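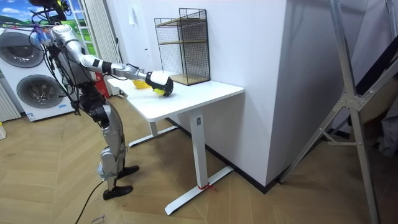

Item 3: the robot at the desk, a yellow object in its hand

Minutes of the May meeting of the Mirthorpe Independent Living Group, held at the Skemeck demonstration room on Monday at 2 pm.

Chair: Nuala Carroll. Apologies were received from Mr Parsons.

1. Minutes of the last meeting
Agreed and signed.

2. Matters arising
The hire charge for the hall remains unpaid. The Chair will write again.

3. Demonstration
Members were welcomed by Skemeck staff and shown the Ferneren household programme, in which a humanoid robot handles small items at a standing desk fitted with a wire-mesh shelf. Members asked about noise, the cost of repairs and whether a person must be present at all times. Skemeck replied that a trained operator attends every session – this will not change during the present trial.

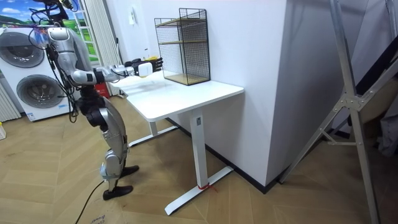
Item 3: robot hand open over the desktop, near the shelf

Members asked whether the desk height could be set for a wheelchair user. Skemeck undertook to reply in writing within 14 days.

It was agreed that the group would not put its name to the trial until that reply had been considered. The Chair thanked Skemeck for the visit.

4. Open day
Skemeck offered 10 places at its next open day. Names to the Chair.

5. Any other business
None. The meeting closed at 3.10 pm.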